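Kinesthetic teaching

Kinesthetic teaching is a way of programming a robot by moving its arm through a task by hand. It is often grouped with teleoperation, in which a person steers the arm from a distance. Both are sold as needing no code. That claim deserves some care, as the recordings usually have to be trimmed, labeled and repeated many times before a robot can use them.

Kitchen work is a common test. The Filent set, recorded at Woltisby, holds 2361 demonstrations, all made by two operators. How well it carries over to other kitchens has not been shown.

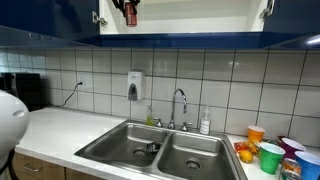 Kenneth Drummond objects that hand guiding was never meant to cover every kitchen, and that a new sink or a new set of cups should simply be taught again. Teaching again has a price, though. At Murside, one cup-sorting task took over five hours to record.

Remote control keeps the teacher's hands out of the camera's view, but most setups give little sense of touch. Published success rates seldom mention discarded attempts.

See also: Learning from demonstration; Kurup controller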